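Kobzar Household Help
Home Laundry Bedding Storage Ask Log in
Search this site Go
Posted in Laundry, February, by koron_flat5

Folding big dark clothes on a bare mattress: lint, and how to get a square fold?

I do all my folding on the bed because there is no table in the flat big enough. I strip the sheet off on wash day and fold on the bare mattress, which has a pale cover with a small raised pattern all over it. Large black things are the trouble. I can't get them flat to begin with, one side always ends up bunched when folded, and they pick up fuzz. 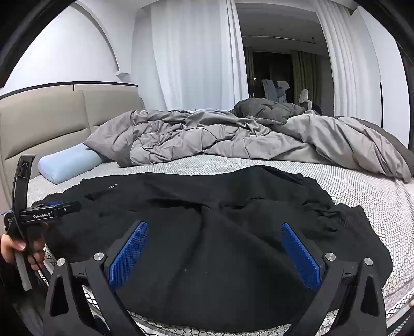
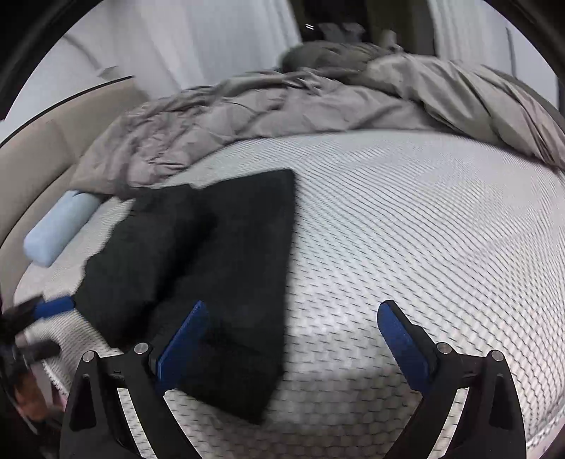
What order should I fold in, and should I be putting something down on the mattress first? The shelf they go on is 30 cm deep. I have tried a Hemine folding board but my biggest tops are wider than it is.

Tags: folding, black clothes, mattress
Viewed 375 times

hemlines_and_socks
5 votes

Get it flat before you make any fold at all. If you start with creases running across the middle they stay inside and push one side out, and that gives you the bunched edge.

Lay it face down with the neck away from you. Hold the hem at both corners and pull gently towards you, then smooth from the middle outwards with your forearm. Pull each sleeve out straight to the side.

Fold one side in to the middle, sleeve and all, and turn the sleeve back down so it lies along the body. Do the other side the same way. You should have a long strip with straight edges. Check the width at the top and at the bottom, as it is usually wider at one end. If it is, open that side and do it again. Then fold the hem up to the neck, or in thirds if the cloth is thin. For your shelf, aim for 28 cm so it clears the front edge.

A textured mattress cover does grip a bit, so lift the cloth and put it down again when you want to move it. Dragging it only makes new wrinkles.

pundum_reader
2 votes

Put a clean flat sheet down first. Cotton, not fleece. It is smoother to fold on and you can shake it out of the window afterwards. Keep any blanket or comforter well out of the way at the top of the bed or on a chair, because black picks up fluff from whatever it touches.

For what is already on there, go over it with a lint roller before folding, one side then the other. Wash darks inside out and keep them away from towels.

tomorrow_will_do
0 votes

I just roll mine. Takes up less room and you don't need it square.

Comment from koron_flat5: Redid the pile with the sheet underneath and checked both ends of the strip as I went. The edges are much straighter. I might roll the gym things but the rest is staying folded.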